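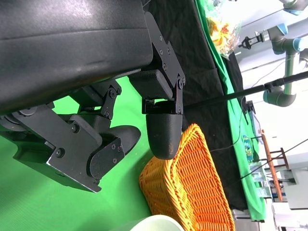
I went to the open day at Pranetska in January expecting to be sold something, and I came home wanting to write to everyone I know about baskets. Let me explain, if you have the patience for it!

There were more than 300 of us through the doors, and most people crowded around the big welding cell at the front (it throws sparks, so of course they did). I drifted to the back, where Etelka Vincze was running a tabletop demonstration, two arms and a few household things on green cloth, and I stayed so long that I missed the coffee.

What won me over was how slow it was. The gripper would come down near the rim of a woven basket, stop, back off a little, and try again from another side, and the lady next to me whispered "go on, dear" to it as if it were her grandson at the piano. It missed plenty. Etelka let it miss, and she told us so in plain words, and I trusted her far more for that than I would have for a polished film with music.

I think every company that builds these machines ought to show them this way, at the stage when they still fumble. We are going to be asked to live with them, my mother's generation first of all, and 17 minutes beside that table taught me more than any brochure has. Pranetska plans another open day, and I have already asked for two places.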